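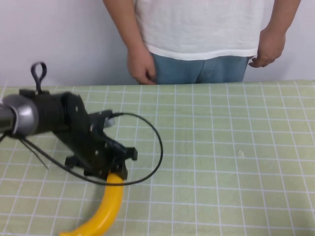

Gripper cable pulling tight when the wrist turns – reroute it or leave a bigger loop?

Posted in: Small arms and grippers
Asked by Joni Rissanen

Hello all! I've been given the run of a tabletop arm with a two-finger gripper for the summer and I'm having a wonderful time with it, apart from one thing that I can't get settled.

The gripper has its own thin black cable. It comes out near the top of the front bracket, swings out past the fingertips in a wide loop, then goes back underneath and along the arm to the control box. When I'm picking from the near side of the table all is well. When the wrist rolls more than a quarter turn to place something at the far side, the loop closes up and I can see the cable go straight at the plug. Twice now the gripper has dropped off the bus in the middle of a move. I power it down, push the plug back in, and it behaves again for the rest of the morning.

What I've done so far:

Swapped the cable for the spare from the box. Same fault, same place in the move.

Slowed the wrist down to half speed. It still happened once, so I don't believe speed is the cause.

Let more cable through to make the loop bigger. The fault stopped, but now the loop droops in front of the fingers, and on low picks it rubs along the tablecloth. I had it hooked over a toy banana yesterday, which was funny once.

We work on a cloth with a printed grid (very handy for setting things down in the same square every time) and I'd like nothing trailing over it if I can help it. There are also a couple of thin wires that hang down under the arm, behind the gripper. They have never given trouble but they swing about when the arm stops, and I wonder if I should tidy those at the same time.

The gripper is a Rebelo, the short one with the flat side plates. The cable is 800 mm end to end. I have cable ties, hook-and-loop strap, some spiral wrap and a small printer for brackets. I'd love to hear how other people run theirs, pictures in words are fine!

Kerttu Leinonen
Accepted by the poster

Oh, this is a good one, and you're very nearly there already. You've done the useful test without meaning to: a longer loop cures the fault, a spare cable doesn't. So the plug is being pulled, and what you need is slack in the right place with something to take the strain before it gets to the plug.

I ran the same gripper at Hindbridge for two years and this is the routing I ended up with. Do it with the power off and the arm parked somewhere comfortable, elbow up, gripper pointing down the table.

First, unplug the gripper end and look into the socket with a torch. If it has been tugged a few times, one of the pins may be leaning. A bent pin will carry on causing dropouts after the routing is perfect and you will go mad looking for it. If it's straight, plug back in and make sure you feel it seat.

Next, fix the cable to the gripper body itself, as near to the plug as you can manage while leaving a small relaxed curve between the two. I use one screw hole on the side plate and a little printed saddle with a strip of hook-and-loop through it. Check which holes are spare before you take any screws out, please! Some of them hold the finger drive together. The saddle has to sit on the part that moves with the fingers, on the gripper side of the wrist joint. If you put it on the arm side you've only moved the tug somewhere else.

Then turn the wrist by hand (or jog it slowly, if yours won't back-drive) all the way to one limit and all the way to the other. Watch how much cable it wants at each end. Set the loop at whichever limit asks for more, and add a finger's width. That's your loop length, and I'd expect it to be smaller than the one you have now.

The direction of the loop matters as much as the size. Yours goes out forwards over the fingertips, and that's why it gets into the work. Turn it so it leaves sideways and comes back over the top of the wrist. The gripper body then carries the loop above the table in every pose where the fingers point down. Your second tie point goes on the first solid arm link behind the round joint, strapped, not too tight, so the cable can creep a little.

I wouldn't put a tie on the round joint housing at all. Anything strapped round a smooth casing like that will slide, and you won't notice until it has slid the wrong way.

For the wires hanging underneath, find out what they are first. Follow them both ways. If they go somewhere, gather them loosely in spiral wrap with the gripper cable from the second tie point back, and leave a bit of give at every joint. If one of them goes nowhere, trace it in the drawings before you snip it.

Last job: write a little program that rolls the wrist from limit to limit with the fingers opening and closing, and let it run 1,000 times while you stay within reach of the stop button. Mine went through on the second attempt. The first one lasted 382 cycles and then the saddle came loose, as I hadn't put a washer under it.

Do tell us how you get on, I really enjoy this sort of fiddling.

Gunhild Þórarinsdóttir

Agree with nearly all of Kerttu's answer, but I'd skip the loop over the top if your gripper has that upright ring on it near the base. Things catch on it. I did exactly that on a Plorel arm and the cable dropped behind the ring on the way back and stayed there. Either route clear of it to one side or pass the cable through the ring and let that be your first support – the hole on mine was big enough for the cable to slide freely, so check yours and file off any sharp edge.

Also worth having: a line in your start-of-day list. I park the arm with the gripper low over the cloth, roll to both ends, look for the cable touching anything, then give the plug a gentle push. It takes less time than making tea. We do a proper look at the outer skin of the cable every June when the arms are off anyway, and replace any with a shiny flat patch where it's been rubbing.

One more thing about soft toys and plastic fruit. They're lovely for practising, but long curved ones swing down well below the fingers when you hold them by one end. Lift higher than you think before you roll, or you'll blame the cable for a pick that was really the banana catching on the cloth.

Kalevi Valtonen

just use a longer cable and tape it down the arm. works fine here

Comments

Piret Tamošiūnaitė: Tape leaves a sticky mess on the joint covers when it gets warm, I spent an afternoon with a cloth getting ours clean at Ustton. Hook-and-loop every time.

Joni Rissanen: Thank you all so much! One pin was leaning a tiny bit, so I've straightened it very carefully. Saddle is printed and on, with a washer. I went to the side and through the ring as Gunhild suggested, and the loop now stays off the cloth even on the low picks. Starting the long run at 10 tomorrow morning with a large mug of coffee. The thin wires both go to the wrist motor, so they're in spiral wrap and staying.

Kerttu Leinonen: Brilliant! Check the saddle screw again after the first hundred or so.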